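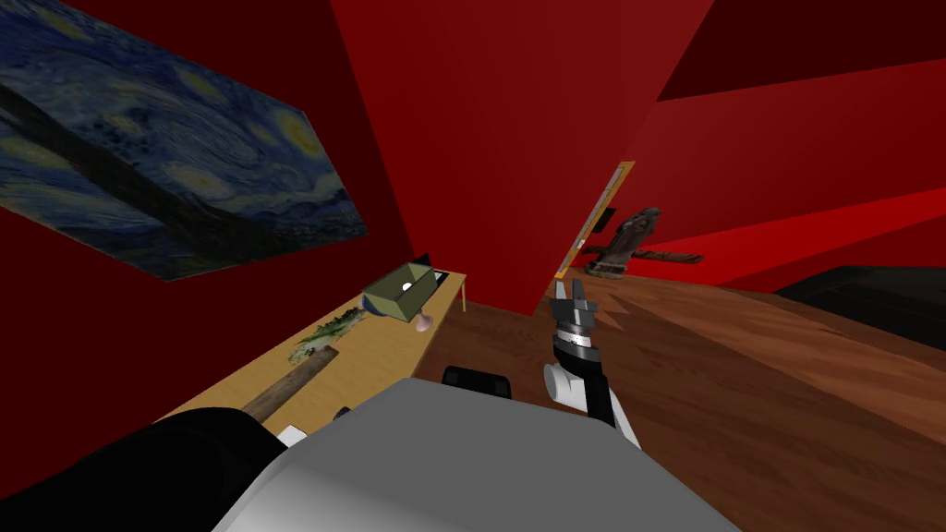 The **Bronen County Evidence Retention Schedule** is an administrative rule that sets how long physical evidence and case records must be kept by the public prosecutor's office in Bronen County. It took effect on Wednesday, November 1, 2006, and replaced a set of separate instructions used by the county's district offices at Vurivico, Leiva and Uva. The schedule has 49 sections and applies to closed, suspended and appealed criminal cases.

## Background

Before the schedule was adopted, each district office kept its own retention periods. Vurivico counted the period from the date of judgment, while Leiva and Uva counted it from the date the file was closed. Cases moved between offices could therefore fall under two periods at once. A records review completed in September found 193 transferred files with no clear disposal date, most of them from Leiva.

## Scope

The schedule covers three classes of material:

- **Class A** – physical exhibits admitted at trial
- **Class B** – items collected but not admitted
- **Class C** – written records, recordings and copies

Material held by a police agency is outside the schedule until it is signed over to the prosecutor. Grand jury records are handled under a separate rule.

## Retention periods

Class A exhibits in felony cases are kept for 19 years from the date of final judgment, or until the sentence has been served, whichever is later. Class B items are kept for three years after all appeals have ended. Class C records follow the longest period that applies to any exhibit in the same case.

A period stops running when a motion for a new trial, a request for testing or a civil claim is filed. It starts again on the day after the matter is decided. Biological samples in homicide cases have no disposal date.

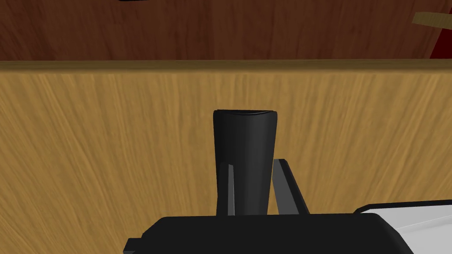 *Light wood surface with a darker strip along one edge.*

## Disposal

Disposal requires a written notice to the defense attorney of record and to any person listed as the owner of the item. If no objection is filed within 49 days, the district office may return, sell or destroy the item. Firearms and controlled substances may not be sold. Each disposal is entered in a register that shows the case number, the class of the item, the method used and the initials of two employees.

## Amendments

Section 19 was later changed to allow scanned copies of Class C records to replace the paper originals, except for signed statements and plea agreements. The Uva office kept paper originals of all records under a local exception to that section.

## See also

- Chain of custody
- Records management
- Bronen County District Court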